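# Sommerbett herrichten und die Wäsche darauf zusammenlegen

Stand: Mittwoch, 12. Juni 2024

Seit Mai schlafe ich auf einer Bambusmatte, und viele haben mich gefragt, wie man so ein Bett ordentlich hält. Ich schreibe es so auf, wie ich es selber mache. Das Falten gehört dazu, denn auf der glatten Matte geht es besser als auf einer weichen Decke.

## Was man braucht

- eine Bambusmatte in der Breite vom Bett, meine ist 90 cm breit (Modell Marín, gekauft bei Flarkum)
- eine Steppdecke und eine dünne Decke für die Nacht
- ein feuchtes Tuch, gut ausgewrungen
- einen kleinen Ventilator, wenn das Zimmer warm ist

## Die Matte auflegen

1. Das Laken ganz glatt ziehen. Jede Falte spürt man später unter den Stäbchen.
2. Die Matte vom Fußende her ausrollen und an den Ecken festdrücken.
3. Mit dem Tuch in Richtung der Stäbchen wischen, nie quer. Danach eine halbe Stunde warten.
4. Die Steppdecke kommt ans Ende vom Bett, die dünne Decke gefaltet oben drauf. So bleibt die Fläche davor frei zum Arbeiten.

Neue Matten riechen manchmal stark. Meine hat 4 Tage am offenen Fenster gestanden, dann war es gut.

## Eine Hose falten

1. Die Hose der Länge nach auf die Matte legen, ein Bein genau auf das andere. Der Bund zeigt zur Steppdecke.
2. Mit der flachen Hand vom Bund zum Saum streichen. Die Taschen vorher leeren und nach innen drücken.
3. Den Saum mit beiden Händen nehmen und bis knapp unter den Bund legen.
4. Noch einmal in der Mitte falten. Bei dickem Stoff lieber nur dritteln — sonst springt das Paket wieder auf.

Dunkle Sachen falte ich zuletzt, weil man auf ihnen jede Faser sieht. Wenn der Stoff an einem Stäbchen hängen bleibt, bitte nicht ziehen, sondern anheben. An der Stelle ist die Matte meistens gesplittert, und man kann sie mit feinem Schleifpapier glätten.

## Aufräumen am Schluss

Die fertigen Stapel gleich in den Schrank tragen. Den Ventilator stelle ich auf den Boden hinter das Bett, dann bläst er nicht direkt ins Gesicht. Im Herbst wird die Matte gerollt, mit zwei Bändern gebunden und stehend aufbewahrt.

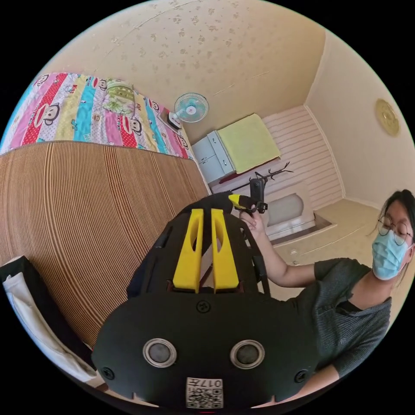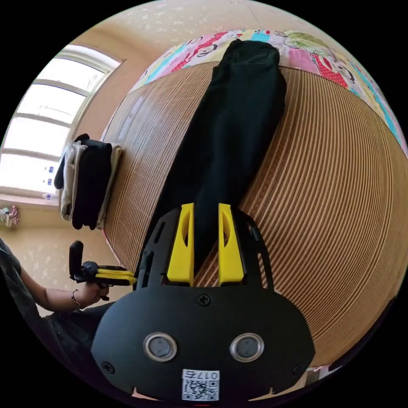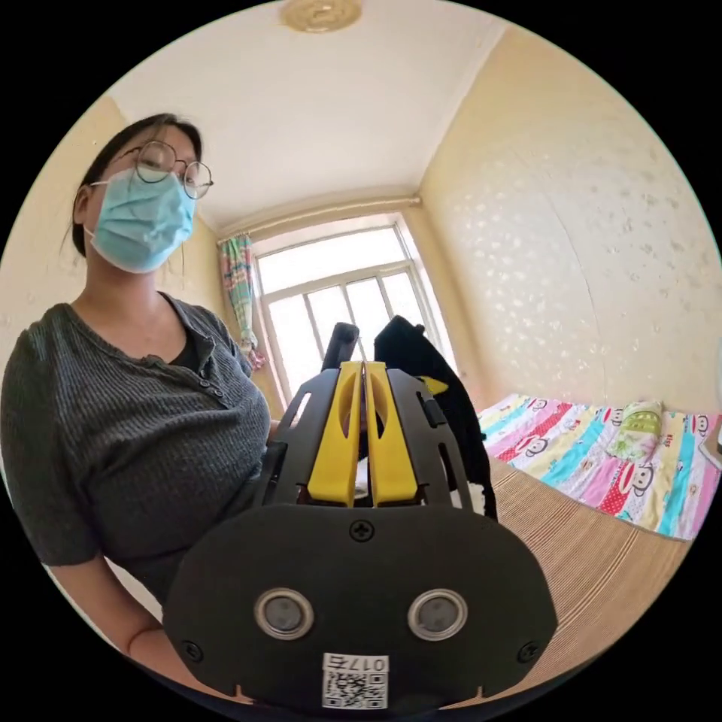

*Beim Zusammenlegen im Schlafzimmer; im zweiten Bild liegt das schwarze Kleidungsstück lang auf der Matte.*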